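Molum Household Words

README for the Molum word list and sentence set

Contents

What is in the set
Where the words came from
File layout
Fields
How entries were checked
Known problems
Using the files
Changes
License and contact

What is in the set

Molum is a list of everyday English names for things kept in and around the home, with the regional names that people use for the same thing. It has 836 entries. An entry is one object, such as a faucet, and under it are the words people gave for it: faucet, tap, spigot. Of the 836 entries, 558 have at least one example sentence written by a speaker. The rest have only the words.

The set is small and was put together by hand. It is meant for people who write labels, instructions, catalogs, or reading material and want to know whether a word will be understood outside their own town. It has also been used in adult reading classes, where the example sentences turned out to be more useful than the words.

It is not a dictionary. There are no definitions beyond a short gloss, no pronunciations, and no word histories. If two words have slightly different meanings for some speakers and the same meaning for others, the entry says so in the notes field and leaves it there.

Where the words came from

Most of the words were collected through a paper form and later a web form. The form described an object in one or two lines without naming it, and asked what the person would call it when talking to someone in their own family. The second question asked what they would call it in a store. Those two answers differ more often than we expected, mainly for cleaning tools, kitchen cloths, and anything kept under the sink.

Speakers came from 14 areas. The areas are the ones we had contacts in, so the coverage follows the contacts and should not be read as a map of anything. Clerbridge and the towns near it are overrepresented. The codes for all the areas are in areas.txt.

A second source was handwritten shopping and chore lists, given to us by the people who wrote them. These were typed in with the original spelling, and the names of people were removed. Words from lists carry the source code L. Words from forms carry F. A few entries carry both. 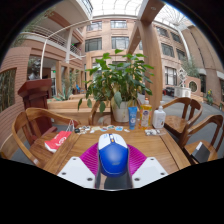
List words are shorter and rougher than form words. People write "tp" and "dish stuff" on a list and never on a form. We kept these when at least two writers used them, and marked them as informal. When only one writer used a word, it went into the file called singles.txt, where you can look at it but should not rely on it.

File layout

entries.csv — the main table, one row per object
words.csv — one row per word, linked to entries by entry_id
sentences.csv — example sentences, linked to words by word_id
singles.txt — words seen once, not linked to anything
areas.txt — area codes and short names
notes/ — longer comments on difficult entries, one text file each

All files are UTF-8. The tables are comma separated with a header row, and any field with a comma in it is in double quotes. Line endings are plain newlines. If you open the tables in a spreadsheet program, import the ID columns as text. They have leading zeros, and most programs will strip them.

Fields

entry_id: four digits, stored as text. IDs are never reused, so there are gaps where an entry was removed.

gloss: a short plain description of the object. "Flat tool for lifting food from a pan." The gloss avoids using any of the words listed under the entry.

room: kitchen, bath, laundry, yard, general. This is the room given by most speakers. Objects that moved around a lot went under general, and that group is now too large.

word: the word or phrase as given, in lower case. Brand names used as ordinary words keep their capital.

setting: H for words used at home, S for words used in a store, B for both.

area: area code. A word heard in more than one area has more than one row in words.csv.

source: F, L, or FL.

informal: yes or blank.

notes: free text. Often blank.

Sentences have their own ID, the text of the sentence, and the ID of the word they illustrate. They were lightly edited. We fixed spelling and removed names, and we left grammar alone.

How entries were checked

Each entry was read by two people. The first checked that every word under it was really a name for that object. The second checked the gloss against the words, without seeing the first reader's comments. When they disagreed, the entry went to Henryk Rutkowska, who made the final decision and wrote the reason in the notes folder.

The most common disagreement was over words that name a larger group. Many people call a skillet a pan, but they also call several other things a pan. The rule we settled on was to keep the general word if the speaker gave it as the first answer, and to add "wider term" in the notes. The rule was not in place from the start, and entries with an ID under 0200 may not follow it. The longest argument was over dishcloth, dishrag, and dish towel. It has its own file in the notes folder and ended with two entries where there had been one.

Known problems

The gloss affects the answer. If a gloss says "cloth," people are more likely to answer with a word that has "cloth" in it. We rewrote the worst cases and asked again, but some are left.

Age was not recorded on the paper forms. It was on the web form, but too many people skipped it, and we dropped the column.

Yard words are thin. The main round of forms went out in November, and people had less to say about rakes and hoses than they might have had in spring. The Laskowska area has almost no yard words at all.

Some sentences use a word in a second meaning. "He left the hamper at the church" is about a food hamper but is linked to the laundry entry. Please report these when you find them.

Electrical items are out of date. The entries for chargers and extension cords come from the earliest forms, and names for these change quickly — treat that part of the list as old.

Using the files

To get every name for one object, find the row in entries.csv, then take all rows in words.csv with the same entry_id. To compare two areas, filter words.csv by area first and then match on entry_id. Do not compare row totals between areas. They reflect how many forms came back and nothing else.

If you are picking a single word for a label, start with words marked S or B, leave out the informal ones, and see which remaining word appears in the most areas. This will not always give the best word, but it seldom gives one that people misread.

For classroom use, the sentences can be printed as they are. Jamard, a small reading program, uses them on cards with the word left blank, and has learners talk over which words would fit. Their card template is not part of this set, so ask them for it directly.

Changes

Latest version, Sun 19 July: removed duplicate rows in words.csv, split the dishcloth entry, moved several words from singles.txt after a second writer was found. Added missing quotes around glosses with commas in them, which had been shifting columns on import.

Earlier version: added the setting field. Older rows were filled in from the original forms where we still had them. Where we did not, the setting is blank, and blank should be read as unknown.

License and contact

The tables and the notes may be copied, changed, and shared, including in paid work, as long as Molum is credited and changed files are marked as changed. The sentences were given by their writers under the same terms.

Corrections go to Henryk Rutkowska through the project's issue page. Include the entry_id and the area you are speaking for. New words are welcome, but send the setting along with them — a word without H, S, or B goes to the bottom of the pile.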